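Skeravard Robotics Club Forum > Student Projects > Fruit sorting task, finger width question

rekha_f
Dec 4, 2019
Hi everybody! Our group is doing the fruit sorting project this term (pick from a pile, place in a bowl) and I've been collecting demonstrations with the hand-held gripper at my kitchen table. Small fruit is going nicely, I got through seven good runs before supper, but the big round citrus makes me nervous every single time. I never know how much room to leave on each side before I start to close.

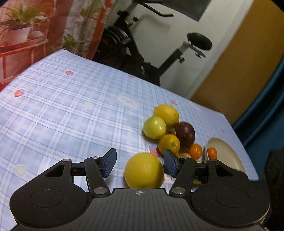 Lining up on the big yellow one, jaws still open on the left side.

Do you all center first and then close, or let one finger touch and push the fruit over? I've done it both ways and I'm worried I'm teaching it two different habits.
Rekha Fernandes, Team Lusteck

burkix_brock
Oh, I love that tablecloth, my grandma would be so jealous! Center first, please. We let one finger touch all through April and our oranges went rolling off the table, and we ended up throwing out three whole evenings of runs.

farkas88
I have to disagree with Brock a little (sorry, Brock!). Real fruit rolls, and if every run is perfectly centered the thing has no idea what to do when it's off by a hair. I'd keep some of the pushy ones in.

burkix_brock
Fair, but maybe after she has a clean set? Ours got so confused, poor thing.

rekha_f
Thank you both, this is so helpful. I'll do eight centered ones tonight and then four where I nudge it, and keep them in separate folders so we can compare. Will post how it goes!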